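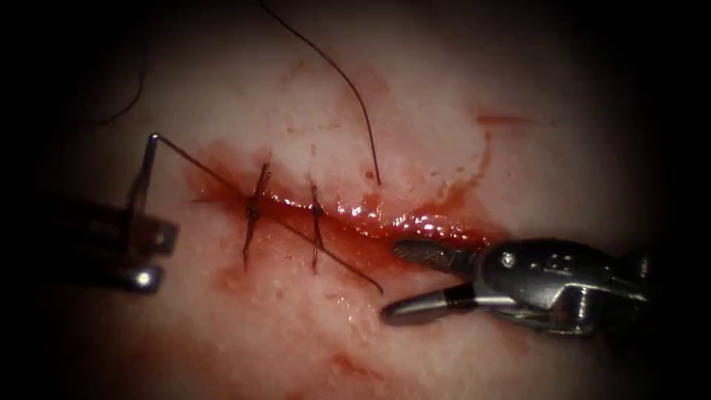 Gultano Bouncy Castle and Disco Dome Hire. Kids parties, school fetes, weddings, works dos. Delivered, blown up, pegged down, collected. You do nothing!

Ring or text any time up to 8pm. If we dont pick up we're on a job, leave a message and we'll ring back the same evening.

## The Drustus Disco Dome

Our most asked for unit. Fully enclosed so a bit of drizzle won't stop play. Lights inside, speaker inside, plug your phone in or use our party playlist. Suits ages 4 up to adults (yes, adults, shoes off please).

- Hire price: £196 for the day, bank holidays the same
- Deposit: £80, comes off the total
- Blower, mats, pegs and extension lead all included
- Needs flat grass or a hall with a high ceiling, ask us if your not sure
- Unit number 3796, quote this when you book so we bring the right one

Setting up is quick once we can get the van close. Side gates are the usual problem. Measure yours before booking, the dome goes on a sack truck and it's a big heavy roll. 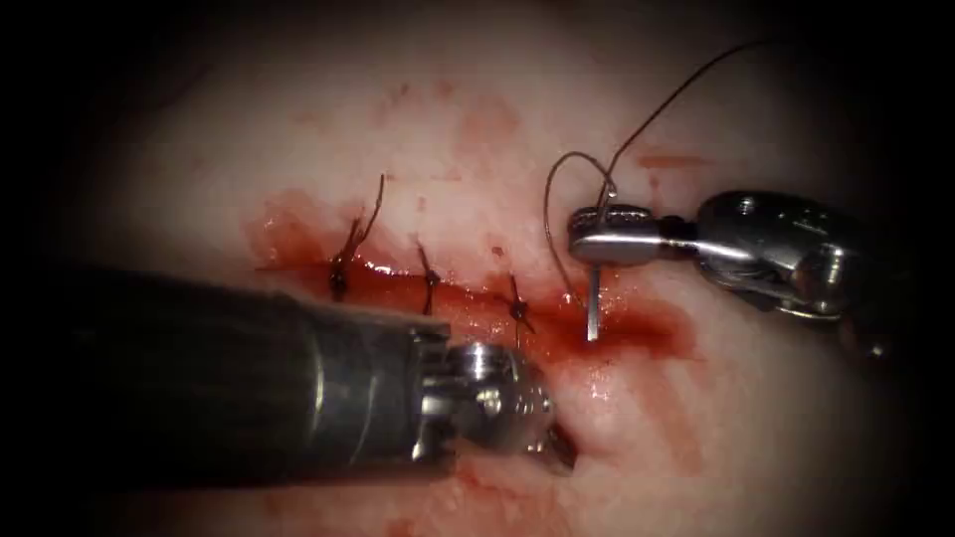

## Other things to hire

**Shakya Slide Combo.** Castle at the front, slide down the side. Good for mixed ages. Open top so not one for heavy rain.

**Govska Soft Play Set.** For the little ones, under fives only. Shapes, ball pit, low fence. Fits in most village halls and a fair few living rooms.

**Candyfloss and popcorn.** Both machines together or just the one. Comes with cones, bags and sugar. Somebody from your side runs it, we show you how.

Any 2 items on the same day = free delivery. Ask for a price on anything bigger.

## Booking

1. Text us the date, the postcode and what you want.
2. We text back if it's free, with the full price.
3. Pay the deposit by bank transfer. Date is yours once that lands. 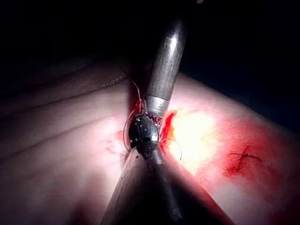 4. We turn up in the morning, normally between 8 and 11. Rest of the money on the day, cash or card.

## Weather and cancelling

High winds, we dont put up. No arguments on that one, safety first. You get the deposit back or move to another date, up to you. Rain is fine for the dome. You cancel with a week to go, deposit moves to a new date. Less than that and sorry, we keep it.

October onwards is indoor bookings only for the castles, dome still goes out if the ground is firm. Christmas party dates are going fast so get in early.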